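Pevness Pilgrimage

The Pevness pilgrimage is a yearly walk from the market town of Ternuritz to the hill chapel at Pevness, held in May. The route is 11 miles long and follows the Flova River for most of its length.

The chapel was built by quarry workers and their families on land given by the MacBrayne estate. A landslide destroyed the first building, and the present one stands slightly higher up the slope. It seats 100 people, so the main Mass is held outdoors. The parish register lists 206 walkers in the first year it was kept and 791 in its fullest year.
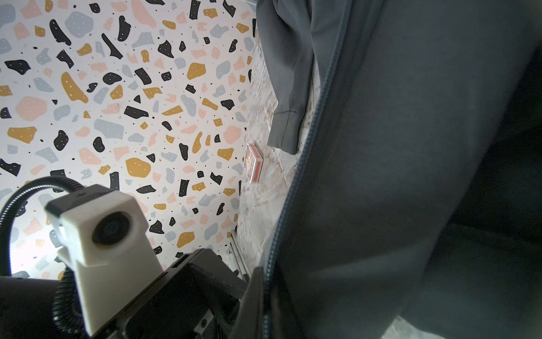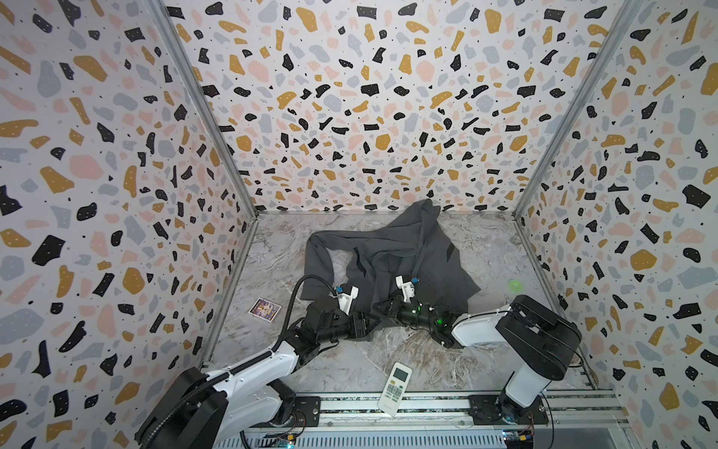
According to a letter in the Ternuritz parish bulletin, the older custom was to walk in silence as far as the river crossing, and hymns began only on the far bank. The same letter objects to the later start, which moved from 4 a.m. to 7 a.m. when the road bridge opened.

Walkers carry a small stone from the riverbed and leave it at the chapel wall. The stones are used for repairs to the path. A shorter route from Flova Mill is open to families with young children and joins the main route below the last climb.

See also: Ternuritz parish; Flova Valley chapels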